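Idix tests household robots on kitchen chores

The robotics company Idix has published the first results of its household program, which it runs together with the software firm Lotis. The robot had 30 kitchen chores to learn in simulation, and drawers are still among the hardest.

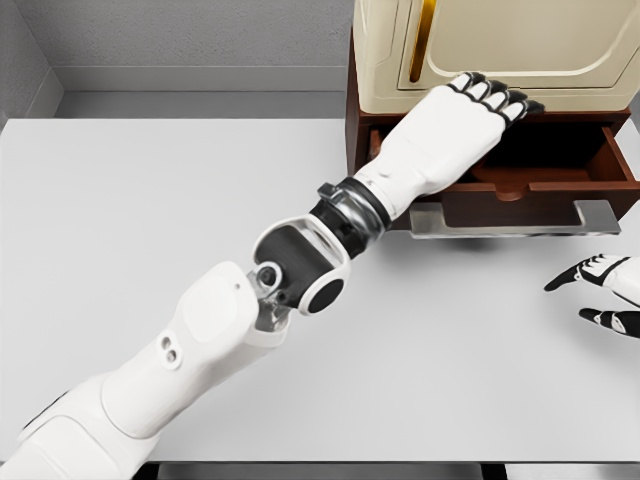

A drawer asks for good control of the fingers – and every kitchen has different handles. Idix made 107 attempts with drawers in April, and 80 were counted as successful. The company says this is not enough for a real home. A trial with 2 real kitchens is planned next.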